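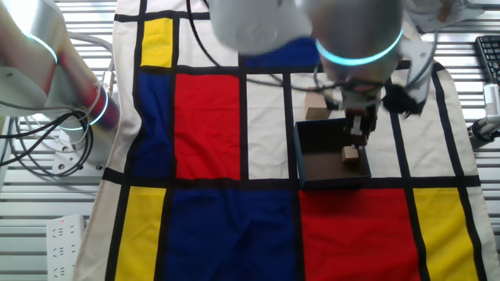 Notes for Wed 9 May, shared workshop talk night

Slot is short. Don't read the slides. Water on the left, clicker in right hand, SLOW DOWN.

1. Open

Say hi. Name, which bench I'm at (back one, by the drill press). Thank Min-kyu Koo for swapping slots with me.

First line: "We wanted an arm to put a block in a box. We started in April. I thought it would take a weekend."

Pause. Then on.

Who knows what an end effector is? Hands. If few, just say gripper from here on and don't look back.

2. What the build is

Leave the opening photo up for this whole part.

Two arms, one table. Cyan rings on the arms, people will ask, say questions at the end. Task is small wooden block, open box, blue-green walls. Block goes in the box. Bigger block stays out on the mat. Sounds dumb. Say it sounds dumb.

Mat: the Mondrian one. Fabric, wrinkly. Came from Meesuk's remnant bin, Somkiat picked it. Point at the folds near the bottom, come back to them in part 4.

Cables: yes they're a mess. Move on fast.

Budget slide. Total spent so far $1,269, not counting the arms, which are on loan from the Broltent lab share till summer. Most of it is fingers, sensors, two dead power supplies. Do not go down the list line by line like at the rehersal.

3. The arm part

Fingers first. Printed the early ones here on the club printer. Too stiff. Then pads from Hastudix, softer, better grip on wood, terrible on anything shiny. Pass the old finger around the room (it's in my jacket, left pocket). GET IT BACK.

Motion planning, keep it plain:
- go above the box
- come down straight
- open
- go up straight
- only then move sideways

Last one matters. Skipped it in the first version, clipped the wall of the box and shoved the whole thing across the table. Somkiat has the video on his phone. Ask him if the adapter works, if not just tell it.

Speed. We ran it slow for ages, felt safe, was boring. Now it's quick enough that photos come out with blur on the arm. Still not as fast as a hand. Somebody will say "my kid could do it faster". Agree with them.

4. Finding the block

Slow down for this part, it's the real talk.

Old plan was color. Find the wood color, go there. Fine on the plain white table. Then the mat. Yellow rectangles, cream panels, and a block that is light wood under warm bulbs. Arm kept reaching very politely for a yellow rectangle. (Wait for laugh. If no laugh keep going.)

What we changed:
- dropped color as the first test, use edges and height instead
- color only breaks a tie
- lamp moved so shadows fall one way

Then the folds. A fold in the cloth throws a shadow line and the edge code thinks it's a block side. Ironing helped for an afternoon. Somkiat wants to glue the mat to a board, I don't, because a wrinkly surface is more like a real kitchen or a real bench. We haven't settled it. Do NOT settle it on stage.

Big block / small block. Height check sorts them, mostly. When the big one is close behind the box the camera sees the two shapes as one lump. Still open. Ask the room, somebody from the Prarkar group had an idea about this and I forgot to write it down.

5. Numbers

Keep short. Last batch was 200 tries. Good ones around half before the lamp moved, better after, I don't have a clean count for after so say that plainly. Don't make up a percent. Misses are nearly all bad finding, hardly ever bad gripping.

Min-kyu logs every run by hand in the green notebook. Hold it up.

6. Safety bit, don't skip

Workshop rules, same for everyone:
- one person on the stop button, doing nothing else
- sleeves up, no lanyards
- nobody reaches in to fix the block while the arm is live, I have done this, don't
- power strip stays where you can reach it, off when you leave

Second arm. It's powered too. People forget that one becuase they're watching the other.

7. Close

What's next: hand the block from one arm to the other. Tried it 2 times. Dropped it 2 times. Show clip only if time.

We need: a second pair of eyes on the camera code, scrap foam, somebody who likes cable management more than we do.

Bench is open after the talks, come try the stop button.

Questions. Repeat each one into the mic. If it's about cost go back to slide 3. If it's about the rings, Somkiat answers.

Finger back from audience!!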